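Teaching by Showing: Notes for Session 7
Hand guiding and remote control

Before anything else, thank you to everybody who stayed behind last week to finish the joint limits exercise. I know the room gets stuffy by the end of the afternoon, and I know that the last question was longer than it had any right to be. We won't return to it today, except where it helps us, and if you still have doubts about it please come and find me or Valdis Ķēniņš in the lab.

What we are going to talk about now is the part of the course that most of you signed up for, if I am to believe the little cards you filled in on the first day. We want a robot to do something, and we want to tell it what to do by showing it. So far we have written out every position by hand, and you have all felt how slow that is. A cup on a table took one group most of a morning! Showing is quicker, and it is a good deal more pleasant, but it brings its own set of troubles, and these notes are mostly about the troubles.

Two ways of showing

The first way is to take hold of the arm and move it yourself. The motors are set so that they carry the weight of the arm and little else, and you lead it through the task the way you might guide a child's hand when they are learning to write. The joint positions are recorded as you go. In the older books you will see this called lead-through programming, and in the newer papers it is usually kinesthetic teaching. They are close enough for our purposes, and I will use "hand guiding" for both because it is easier to say.

The second way is to keep your hands off the arm altogether and drive it from somewhere else, with a second, smaller arm that it copies, or a handheld controller, or (if you are very patient) a keyboard. This is teleoperation. The robot's joints are recorded, as before, and so are the commands you sent. Please remember that these are two different things. The command says where you asked the arm to go, and the joint reading says where it got to. When the fingers close on something solid, the two part company, and the gap between them carries a surprising amount of information about how hard the gripper is pressing.

Each way suits different work. Hand guiding gives you a wonderful feeling for contact – you notice at once when a peg catches on the lip of a hole, since you feel it in your own wrist. On the other hand, your arms and shoulders are in every picture the outside camera takes, and the robot will not have your shoulders beside it when it works alone. A learner that has only seen recordings with a person in them can go badly astray when the person leaves. Teleoperation keeps you out of the way, and the camera records much the same kind of view that the robot will have later. What you lose is the feeling. Most of our setups send no force back to your hand, so you have to judge contact with your eyes, and eyes are not very good at it.

If you are wondering which one to choose for your project, start from the sensor your learner will depend on. If it will work from joint positions alone, hand guiding is fine and will save you hours. If it will work from cameras, I would steer you toward teleoperation, even though the first afternoon with it is humbling for everybody. It certainly was for me.

What the wrist camera is good for

An outside camera sees the whole table, but it tends to lose the one thing you care about at the moment you care about it, when the gripper comes down and hides the object. A camera at the wrist has the opposite character. It knows very little about the room, and it is excellent at the last few inches. It moves with the hand, so the fingers always show up in the same part of the view, and the object grows between them as you approach.
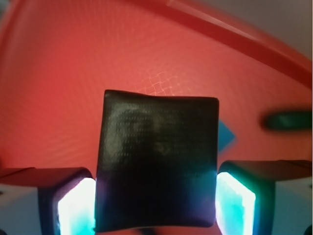
This steadiness helps the learner more than you might expect. Whatever the arm is doing, "object between the fingers" looks much alike from one recording to the next, and a fairly simple network can pick that up from a modest number of tries. The background, meanwhile, swings about and blurs and changes color, and with enough variety in your recordings the learner comes to treat it as unimportant. With too little variety it does the reverse. If you record every grasp over a red tray, you should not be surprised when the robot hesitates over a gray one. It may well have learned that red means "close the fingers."

Soft objects deserve a paragraph to themselves. A hard block stops the fingers, and the gripper opening then tells you plainly that something is held. A soft block gives way, so the opening keeps shrinking after contact, and two people will stop squeezing at two quite different points. Both may hold it perfectly well. To the learner, though, these are two different answers to the same question, and what it tends to produce is something in the middle. Agree with your partner beforehand how firmly you mean to squeeze, try it a few times without recording, and only then begin.

Light is the other thing to watch. Shiny surfaces throw back reflections that slide along as the wrist moves, and a learner will happily follow a reflection if it happens to sit near the object often enough. Any light carried on the gripper itself will tint whatever is close to it. None of this is a disaster, but do your recording at more than one time of day, and keep whatever lighting you have on the fingers the same for training and for testing.

How to give a good demonstration

I asked Edeltraud Riedl to look over this section, as she has far more patience with the controllers than I have, and most of the sensible advice in it is hers.

Move at an even pace. People who are new to teleoperation rush through the open air and then freeze just above the object while they make up their minds. All that freezing gets recorded, and the learner dutifully concludes that a robot above an object should hold still. Sometimes it never moves again. If you need to think, think before you press record.

Come at the object from different places. It is tempting to find one comfortable approach and repeat it, and your recordings will look beautifully tidy. They will also teach the robot nothing about what to do when it starts a hand's width to the left. Move the starting position on purpose, turn the object, and let the neighboring objects lie where they fall.

Leave your small mistakes in, as long as you correct them. A recording in which the gripper comes down slightly off to one side, lifts, shifts over and tries again is worth a great deal, because it shows a way back. What you should throw out are the recordings in which you gave up, bumped the table, or grasped the wrong thing and carried on as though you had meant to.

Close fully, wait a moment, then lift. The short wait feels silly when you are the one holding the controller. It gives the fingers time to settle, though, and it puts a clean boundary between the two parts of the movement, which you will be grateful for when you come to cut the recordings into pieces.

And please rest! After half an hour your movements get sloppy in ways you don't notice yourself. Change places with your partner, write down who did which recordings, and have a glass of water.

Your assignment for the coming week

Each pair will teach the arm to pick one object out of a tray and set it down on the table. You choose the object and the way of showing, and you should be ready to defend both choices.

Record 30 good demonstrations, counting only the ones you keep. Hold back the last 7 of these and don't train on them. Note the starting position of the object for every recording, in words if you like – "near the far rim, turned sideways" is perfectly good enough.

Last year's class handed in 151 recordings altogether, and after we had gone through them we could use 118. The rest were lost to the usual causes: a camera that had come unplugged, a clock that disagreed with the other clock, a person who pressed record a second time when they meant to press stop. So check your first recording from beginning to end before you make the second. Play back the video next to the gripper opening and make sure that the fingers are seen to close at the moment the number says they close. If the two disagree by even a fraction of a second, stop and come and ask.

Write up your results in two pages. I would like to read what you expected, what the robot did on its own, and one failure described with real care. I am much more interested in the failure than in the success rate, and a pair whose robot drops everything can still get full marks if they can tell me why it does.

Questions to think about on the way home

If you and your partner squeeze differently, could the learner be told which of you gave each demonstration, and would that help it?

Suppose the wrist camera is knocked and now points slightly lower than before. Which of your recordings are still of use?

When would you want both kinds of showing in a single project, and how would you keep the person's arms out of the learner's way?

Next time we will look at cutting long demonstrations into shorter steps, so bring your recordings even if they are not finished. The lab is open in the usual hours, and the sign-up sheet for the arms is on the door.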